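Nustholm Drernine stainless work table: long-term review
Filed under: Furniture and storage

The Drernine is Nustholm's mid-range work table, sold for small commercial kitchens, workshops and break rooms. It comes flat-packed with a brushed stainless steel top, four tubular legs, two cross-rails and a bag of fixings. The basic version costs £266. A version with a lower shelf costs £301. I bought the basic one in July and have used it every working day since, mostly for packing, light assembly and putting drinks on.

Karlijn Declercq, who edits these reviews, asked for the same checks we used on the Cárdenas bench last year: assembly, flatness, stiffness, noise, cleaning and wear. They are covered below in that order.

Assembly

The carton is heavy and awkward, and one end had been crushed in transit. The steel was unmarked. The instructions are a single folded sheet with drawings and no text, and the drawings are good except for step four, where the cross-rail is shown upside down. The threaded inserts sit on the other face. If the bolts won't start, turn the rail over.

Each leg is held by a clamp collar with two grub screws. Nustholm supplies a short hex key for these, which is too short to get a decent torque. Use a proper T-handle key. I assembled the frame on its back with the top face down on a blanket, nipped everything up, stood it upright with help from Emanuel Ciobanu, and then did the final tightening with the feet on the floor. Tightening fully while it is upside down locks in a twist, and the table will rock however much the feet are adjusted.

The protective film should come off before the rails go on. The instructions leave it until last, by which time it is trapped under the edge of every bracket. I spent longer picking out blue slivers than I did on the legs.

Flatness and level

The top is a folded sheet bonded to a board core, with two top-hat stiffeners underneath. With a 1,000 mm straight edge laid along the length I could find no gap worth measuring. Across the width there is a slight crown between the stiffeners, enough for a thin feeler gauge to pass at the front edge. A marble placed on the crown rolls to the back. It makes no difference in use.

The feet are plastic with a steel stud. Adjustment range is generous, and the lock nuts hold. On a sealed concrete floor they slide too easily when the table is leaned on from the end. Rubber caps from a hardware shop cured this.

Stiffness

The rated load is 215 kg, evenly spread. I did not test to that figure. I loaded the middle with boxes of printer paper and checked the underside with a string line, and the deflection was small and went away when the boxes came off. The corners are less impressive. There is no rail at the front, so a load placed hard on a front corner moves the leg outwards by a visible amount.

Side to side, the table is stiff. Front to back, it has some sway if you push at the top edge, and this increased over the first few weeks as the collars settled. A second tightening stopped it. I have checked the screws every month since and they have not moved again.
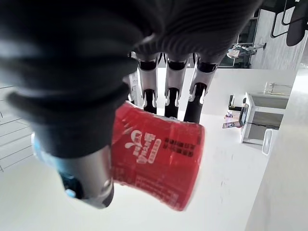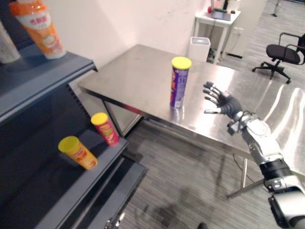
Second photo: the brushed top, with the dark grey shelving unit to its left.

Noise

Steel-topped tables tend to ring, and the cheaper ones ring badly. The board core in the Drernine deals with most of this. A mug put down in the middle gives a dull knock. Over the last few centimetres at each end, where the core stops short of the fold, the same mug gives a sharper clang. Arnulfo Giraldo sat at the next desk for most of the trial and only complained about the ends.

A strip of self-adhesive bitumen pad under each end would fix it. Nustholm could fit these at the factory for very little. The Cárdenas bench has them as standard, though its top is thinner and dents more readily.

Cleaning and wear

Brushed steel hides fine scratches as long as they run with the grain. Wipe along the length, use a soft cloth and keep green scouring pads away from it. Fingerprints show for the first month or so and then blend into a general dullness. Washing-up liquid in warm water removed coffee, tape residue took isopropyl alcohol, and permanent marker took the same with more patience.

The folded edges are hemmed, so there is nothing sharp underneath at the front. The back edge is not hemmed. Anyone who carries the table by that edge should wear gloves – I did not, the first time.

There is one patch of surface rust, under a bracket where the film had been left on and water had crept in behind it. It came off with metal polish and has not returned.

Spares and support

Deisy Palomino at the Drenulville branch dealt with my request for replacement feet. They arrived in a padded envelope four days later, without charge, and fitted. Grub screws and collars are also listed as spares. The top is not sold separately, so a badly damaged one means a new table.

Which version to buy

The shelf costs £35 more and bolts to all four legs. Anselmo Bedoya has the shelf version, and his shows noticeably less front-to-back sway than mine, even with nothing on the shelf. For a table that will be leaned on, I would pay the extra. For one pushed against a wall, the basic version is enough.

For: flat top, quiet in the middle, spares available, easy to clean.
Against: poor hex key, error in step four, raw back edge, slippery feet.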